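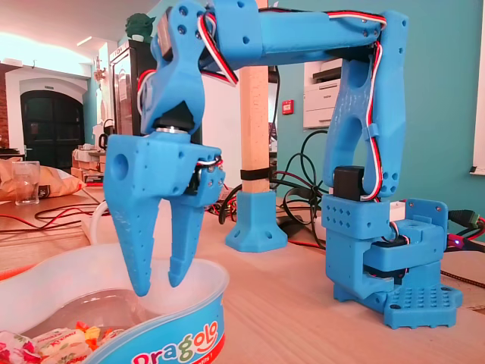

Aicha Soliman wrote to ask whether she really has to have all her text ready before I start on a website, and I get that one so often that it might as well go first.

No, you don't! I'd love it if you did, of course, but most people come to me with a half-finished paragraph and a phone full of notes, and we manage. What I do need before I start is a list of the pages you think you want (Home, Services, Contact, that sort of thing) and a sentence or two about each. I put in filler text, you see how much room there is, and then it's much easier to write to fit. Where it goes wrong is when the filler is still there at launch, so I won't put a site live with any of it left in.

How do I send you my text?

Any way that lets me copy and paste it. A plain document is great, and so is the body of an email. Please don't send me a scan of a brochure or a screenshot of your old site, because then I'm typing it all out again and that goes on your bill as editing time. One document per page, named after the page, makes me very happy.

Can you write it for me?

Some of it. I'm fine with short stuff such as headings, buttons, the line under your logo and the little blurbs on the home page. For long articles I'd point you to a proper copywriter, who'll do it faster and better than I will. If you've written something and you just want it tidied up, that's included for up to 6 pages in the Dridlow plan and charged as editing time on the Rarkwood plan.

What's the difference between the two plans, then?

Rarkwood is hosting, backups and security updates, and you do your own content. Dridlow is all of that plus me making your changes for you. You can switch from one to the other at the start of any month, just drop me a line. I had a third plan called Min for one-page sites, but I closed it to new customers in December (if you're already on it, you keep it, and the price stays where it is).

How much does a change cost if I'm on Rarkwood?

Editing time is $70 an hour, billed in quarter hours. Swapping a phone number or a set of opening hours is always a quarter hour, even if you send me five of them in one email, so save them up!

Can I edit the site myself?

Yes, and I wish more of you would. Every site I build comes with the Bomeo editor, where you click on the text you want to change and type. There's an undo button and it goes back a long way. I set you up with your own login and we do a call where you share your screen and change a few things while I watch. People are nervous for the first ten minutes and then they start moving the menu around.

What you can't change in the editor is the layout of the header and footer, the fonts and the checkout pages. I locked those on purpose after a rough week of putting them back together.

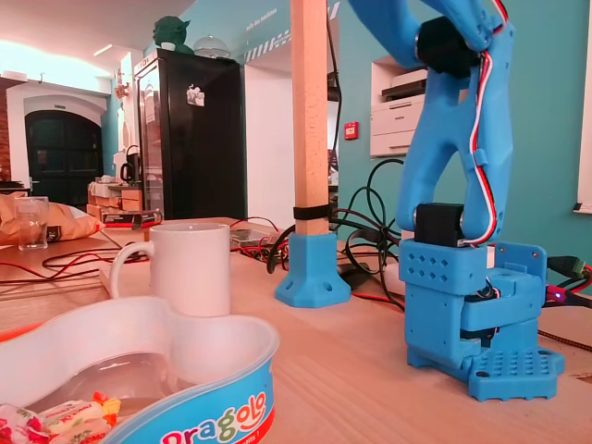
But what if I break something on a live site and don't notice until the next day? Fair worry, and it came in by email from a reader of this page. Backups run every night and I keep each one for 73 days, so if you spot it the next day, or the next month, I can put back a single page without touching the rest. Restoring a page is free on both plans. Just tell me which page and, if you can, when it last looked right.

Do the backups include my emails?

They don't. Your mailbox sits with whoever runs your email, and that usually isn't me. If you're not sure who it is, forward me the last bill you got with the word "mailbox" on it and I'll tell you who to call.

Who owns my domain name?

You do. It gets registered in your name, with your address and your email, and I only hold a login so I can point it at the right place. If you already have a domain somewhere else, leave it there, it works just as well. Do check that the email address on the account is one you still read. The renewal notices go there, and I can't see them.

How big can my pictures be?

As big as you like when you send them to me, I'll shrink them. If you're uploading through the editor yourself, keep each file under 300 KB or your visitors on phones will be sitting there waiting. The editor gives you a yellow warning if a file is over that, but it does let you carry on (I went back and forth on making it stricter and left it alone).

And please only send pictures you took yourself or paid for. Found-it-in-a-search doesn't count.

Will my site be at the top of the search results?

I can't promise that and I'd be wary of anyone who does. What I do is make sure every page has a sensible title and description, loads quickly and works on a phone. The rest is down to you having something on the page that people are looking for. A page for each thing you do, with the name of your town on it somewhere, does more good than any trick I know.

How long does a new site take?

Three to four weeks from the day I have your page list and your logo. The part that stretches is feedback, so I ask for one person on your side to collect everybody's comments and send them over in one go. You get two rounds of changes on the design, and after that we're into editing time.

What if I want to leave?

Then I'll help you pack. Give me a month's notice and you get a zip file with all your pages and pictures, plus the login for your domain. The editor itself doesn't come along, so your new designer will have to put the pages into whatever system they use. I'm happy to answer their questions by email.

My question isn't on the list!

Use the form on the Contact page and pick "Something else" from the drop-down. I answer those in the mornings. If your site is down, pick "Urgent" instead, that one rings my phone.

Page last updated 14/04/2020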